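Prilimier Garment and Bed Surface Set — README

Search this site Search Go

## Summary

The Prilimier set documents the handling of clothing and small personal items on a bed in a room that also serves for laundry. It was compiled by the Ellis household studies office and is maintained by Teodora Georgiev. The current release is dated Dec 30, 2023.

The release holds 268 clips and 181 still pictures. Each clip is accompanied by a short text note naming the items handled and the surface on which they lie.

## Items covered

- **Garments.** Shirts, trousers and other everyday clothing, spread, folded or piled. Color is recorded in plain terms (blue, red, black). Fabric is recorded only where a care label was read.
- **Small items.** Phones, handheld devices, chargers and similar objects placed on the bed.
- **Furniture and fittings.** Bed, headboard, washing machines, wall notices and pipes. These are noted once per room and are not repeated in the clip notes.

## Surface notes

The bed is treated as the main work surface. Annotators should record whether a garment lies wholly on the mattress or hangs over a side, as the two cases are folded differently. Clothing on top of the washing machines is entered as a pile — individual pieces are listed only when they can be told apart by color.

Phones are entered as separate items even when they lie close together. Screen contents are not transcribed.

The same bed and gray headboard, with phones on the cover in the first view and a blue garment in the second:
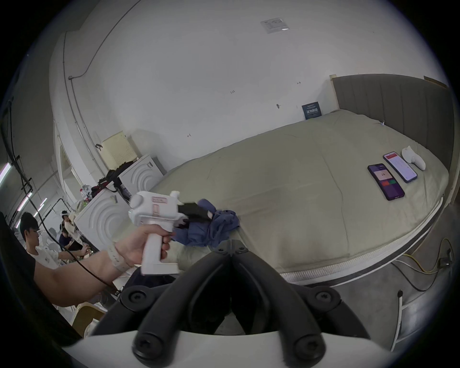
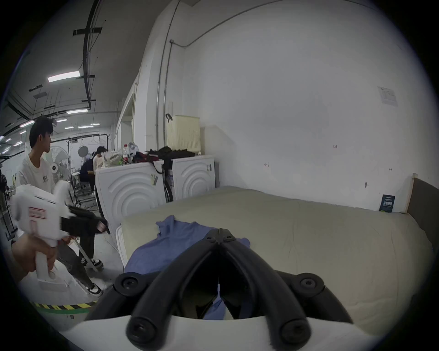
Porkitz wrote in January to ask whether the color of the bed cover could be fixed to a single term, given that annotators had entered it as green in some notes and beige in others. The request added that a search for "green cover" returned only part of the material, and that up to 100 notes might need to be revised.

The maintainer's position is that the original entries will stand. A second field, `cover_group`, will be added in the next release so that notes on the same bed can be retrieved together.

## Known issues

1. Garment piles are under-described where dark pieces overlap.
2. The folder `dikgate_b` contains 290 text notes, including duplicates from an earlier export. Use the index file when matching notes to clips.
3. Wall markings are spelled inconsistently and should not be used to identify a room.

## Access and citation

Access is granted on written request. Please cite the set by name and release date.

12 shares 3 comments

Contact | Copyright Ellis | Back to top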